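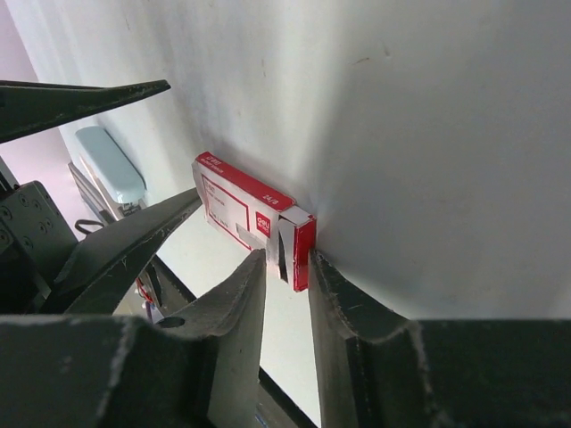

My wrists hurt, which is a silly thing to say about a job where the robot does the lifting. I've spent the week teaching the arms at Drelutley to load a stapler. You drive them by remote, they record what you did, and in theory they learn from it. Mine have mostly learned to hesitate.

We're up to 35 good runs. I'd call 2 of them graceful.

The hard part is the box. A person hooks out a strip of staples with a fingernail and thinks about lunch. Through the controllers I can't feel a thing, so I go by the picture and creep in - then creep back out and swear.
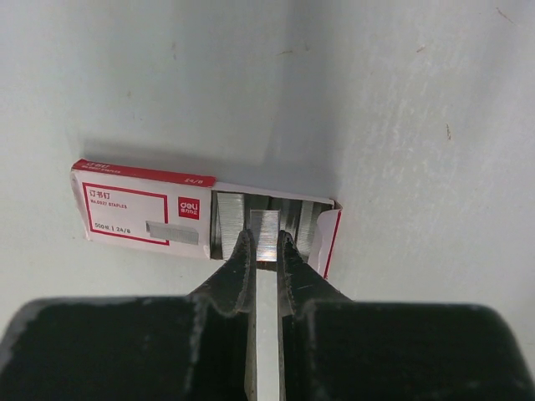 Posted 12/06/2026
By the author of this blog, teleoperator, Drelutley

The trick is to pinch one strip by its end and draw it straight out, at a pace my nan would find slow. Rush it and the recording's no good, and the robot will copy your bad habits faithfully. It already has my dithering. Tomorrow I start on the stapler's lid.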